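Plulthorpe Housing Office Opens Interior Finishes Program

Print this page | E-mail this page

The Plulthorpe Housing Office will accept applications in June for its interior finishes program, which helps owners of older homes repair walls, floors and ceilings. The program has funding for 114 homes, with grants to be paid in four rounds.

Applicants must have lived in the home for at least seven years. Eligible work includes repainting, floor refinishing and the replacement of damaged ceiling panels. Furniture, appliances and outdoor work are not covered. 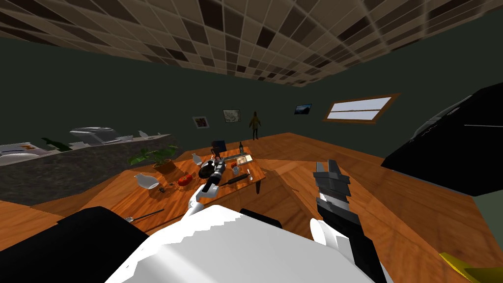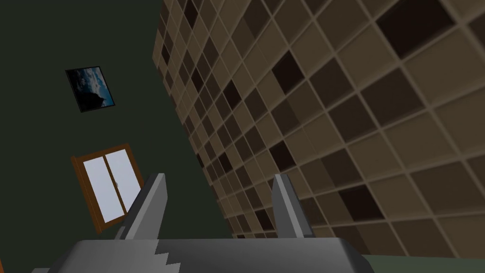 Dark green walls in a rendered interior, shown in two views.

Owners may choose from 16 approved wall colors, including several dark shades that were left out of the previous program. Paint and flooring will be supplied by Rolari under an agreement with the Housing Office. Owners who prefer another supplier may request approval before work begins.

A written estimate and proof of residence must be included with each application. Work started before a grant is approved will not be paid for. Forms are available at the Drurnetus Street service desk, which closes at 4 p.m.

Related items
Lý Hall Reopens After Roof Repairs
Drurnetus Street Water Main Work Extended
Housing Office Updates Rental Inspection Fees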